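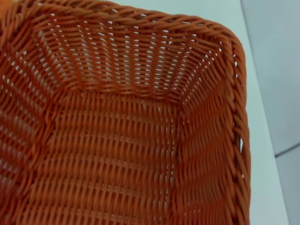 How often should the wrist camera be cleaned? Wipe the lens every 4 hours of running, and again before any calibration.

Section 11: Basket Setup, Goltum Cell

Get this right and the arm is a joy to run!

1. Set the basket flat on the table.
2. Jog the wrist over it at low speed.
3. Save the rim height in Vudus.

CAUTION: Keep hands clear while jogging.
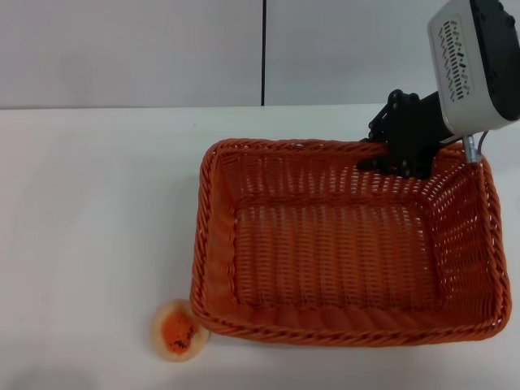

What speed is best for a first reach? Start at 29 mm/s and step up once the path is clean.

Last updated: July

Comments (2)
Step 3 saved my afternoon, thanks!
Does this work with the older Vudus menu?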